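Office refit notebook, Midtbø room
29 November 2019

Still on the desk end by the window. The new arrangement is holding, in the sense that nothing has fallen over since we finished.
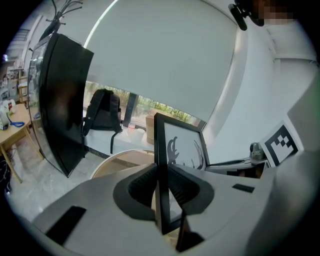 Pictures first, then, as they're what everyone argues about. The antler print is the black-framed one and it has now lived in 3 places since October. Hung by the door it got knocked by every coat that went past. On the shelves it hid the things people wanted from the shelves. Next try is the wall to the left of the blind, one hook, rated 2000 g by Plandine. The print and frame came to 400 g on the post scales, so the hook ought to cope.

Windowsill: officially for plants, of which we have none. Present tenants are a black backpack with its straps dangling, a small glass jar, a white cup and the woven basket. The basket can stay. It was bought for cables and may yet meet one. The cup goes back to the kitchen. The backpack has a perfectly good coat rack across the room, with hooks, and I have written this down before (see October, twice).

Roller blind: leave it most of the way down in the mornings. Fully up, the monitor turns into a mirror and whoever sits there spends the day looking at their own forehead. Tried turning the desk a quarter round, which cured the glare and blocked the drawer. Turned it back.

Bresik sent the wrong shelf pegs again – 3 bags, all the size we returned last time. Kept one bag out of spite. Old pegs will do if the heavy binders stay on the bottom row.

To do:
Pencil mark for the hook, then check it from the chair before drilling
Wipe the sill once it has been cleared
Ask Penex whether the blind cord can be shortened
Find the spirit level – last seen on top of the binders, and it isn't there now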